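The theater in Lokonville held 200 people if the fire marshal stayed home. On the night of the final tryouts it held nine of us on the stage and three producers in the fifth row, with a desk lamp balanced on a board across the seat backs.

I had come in on the bus from Sandon with one bag. The show was called Coletus Live, after the soda company that paid for it, and it had been on local television for 15 seasons. It went out late, after the news, and it was mostly sketches about the mayor, the bridge and the weather. My mother watched it every week and never laughed out loud. She would just say, "That was a good one," and go back to her sewing.

In 15 seasons the cast had never had anyone over the age of 50. I was 51. There had been letters about it in the paper since October, and then a piece on the radio, and then the producers announced an open call with no age limit. They didn't say why. When they needed a grandmother they put one of the young men in a gray wig, and he was pretty good at it.

My first piece was a woman returning a toaster. I had done it at church suppers and once at a retirement party for the Pisharody Furniture warehouse, where I ran the shipping desk. It took 4 minutes. The producers laughed twice, both times at places where I hadn't planned on it.

"Do you have anything else?" the one in the middle asked. She had a pencil behind each ear.

"I have a school bus driver," I said.

"Is the driver old?"

"I never thought about it."

She wrote something down. I did the bus driver. Somebody backstage dropped a metal chair in the middle of it, and I turned and told the chair to sit down and face forward. That got a real laugh, the kind that comes out before a person decides on it. I finished and stood there with my hands at my sides.

They sent us to wait in the dressing room, a long room with a radiator that knocked. The others were mostly in their twenties. They were friendly and they were scared, and they talked about other shows they had been turned down for. One of them asked me if I was somebody's mom. I said I was, but she wasn't here.

A tall girl in a yellow coat had been the best of us, and everybody knew it. She did a weatherman who was afraid of clouds. She sat on the floor and ate crackers and didn't talk to anyone. After a while she looked up at me.

"You know they have to pick you," she said.

"They don't have to do anything."

"They do, though. It was on the radio."

I thought about that. I had been thinking about it since Sandon, if I'm going to be fair to her. I had thought about it when I filled out the form and wrote my age in the box, and wrote it a little larger than I needed to.

"Would you say no?" she asked.

"I would not," I said.

She nodded and held out the crackers, and I took one.

At a quarter past ten the producer with the pencils came to the door and asked for me alone. We went down the hall to an office full of hats.
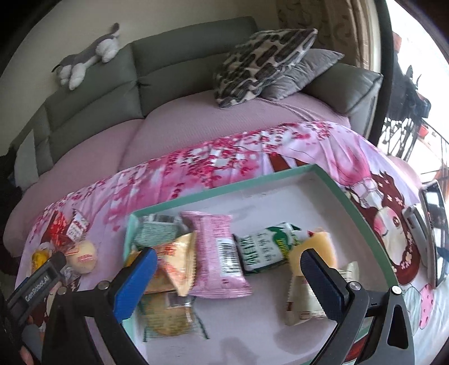

"Do you want the job because of the letters in the paper?" she asked.

"I want the job because I'm good at the bus driver," I said. "The letters are how I got in the building."

She took out one of the pencils and looked at the end of it. Then she told me rehearsals began at noon, that the pay was bad, and that I would probably play the mayor's mother until I was sick of her. I asked if the mayor's mother could drive a bus. She said we could talk about it.

"And the girl in the yellow coat?" I said.

"We have two spots," she said. "We only ever announced one."

I went back for my bag. The girl was putting the lid on the crackers. I didn't tell her anything - it wasn't mine to tell - but I held the door and said the producer wanted to see her next, and to watch out for the hats.

The last bus to Sandon had gone. I called my mother from the lobby and told her what had happened. She was quiet for a while, and I could hear the sewing machine stop.

"What time is it on?" she said, though she knew.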